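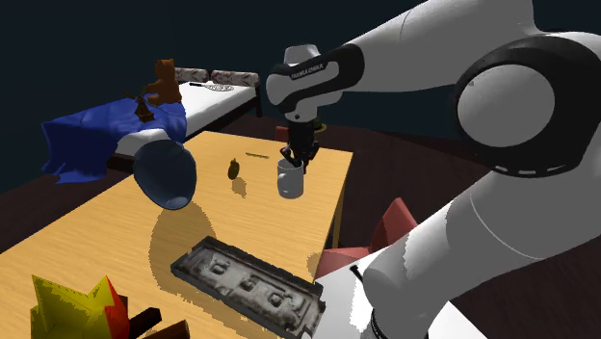 Careers > Technical Operations

Simulation Cell Technician

Clorkora is hiring a technician to look after one simulated robot cell, known in-house as Telleck. The cell is a Franka Emika arm with a two-fingered gripper at a wooden table. You will report to Dumisani Moodley and work with the controls group at our Chauke office.

What the work involves:

Check the arm's joint limits and home position before each batch of runs. A full batch is 166 runs and normally starts at 6 p.m.

Adjust finger contact and friction settings when a grasp slips or an object passes through the gripper.

Find and fix objects that load at the wrong height, and repair collision meshes that don't match what is drawn.

Keep the wrist view lined up with the gripper model after every update. 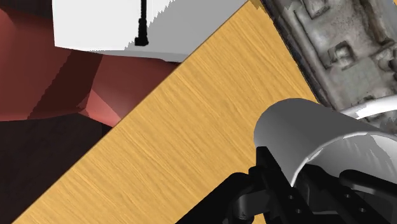

Wrist view of the Telleck cell, with the gripper on a white cylinder.

Log every change in Wono, our ticket system. The backlog stands at 37 open tickets, and 14 of those concern the gripper.

You should have two years of work with robot arms, real or simulated, and be able to read and edit robot description files. Basic Python is required. Experience with contact tuning is helpful. We will train you on Wono.

The position is full time, on site, with one evening shift a week. Work begins in February.

To apply, send a resume and a short account of a fault you traced in a robot cell to Dumisani Moodley, quoting job number 117. Applicants we want to meet will be asked to complete a one-hour practical test on the cell.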